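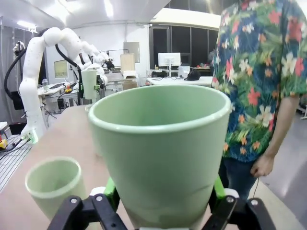 I almost skipped the Clavano open day. It fell on December 25, 2018, and most of my friends had other plans, but Hinata Tamura had signed us both up back in July and wasn't about to let me off. So there I was on the early bus to Brikuvcombe with a bag of tangerines and no breakfast.

I'm so glad I went! I have a soft spot for plain kitchen stuff, and the table I kept drifting back to was the one with the cups. Pale green plastic, a minty sort of color, wider at the rim than at the base. My grandmother had tumblers a lot like them for the porch, and I must have stacked and unstacked those things 2,000 times as a kid.

Emiko Sugiyama showed our group around (15 of us, plus a very patient toddler). She let us ask anything, and people did. Somebody wanted to know about dishwashers. Hinata wanted to know if they came in orange, which they don't yet. 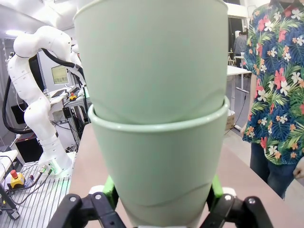 What I asked about was stacking, because I have one narrow cupboard at home and I think about it more than I should. Emiko said a good nesting cup should go in snugly and come out again without a wrestling match, and that the rim does a lot of the work there. I'd never given a rim a single thought before. Now I've been through my whole cupboard checking – mine are terrible, by the way, two of them have been stuck together since spring.

Lunch was soup and rolls in the canteen. Jolien Verstraete from Bailly sat down with us and we talked picnic sets for most of an hour. She has 53 mugs at home and feels bad about maybe 2 of them. 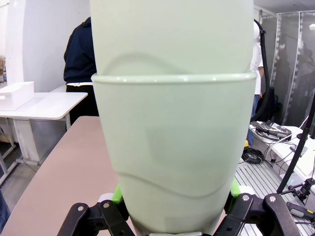
Afterward I went back for one more look and ended up chatting with Riku Matsuda about whether a little pattern in the plastic makes a cup nicer to hold. He says yes, I say it's just one more place for cocoa to dry. We didn't settle it. Hinata had to come and get me for the bus, and we ate the tangerines on the way home.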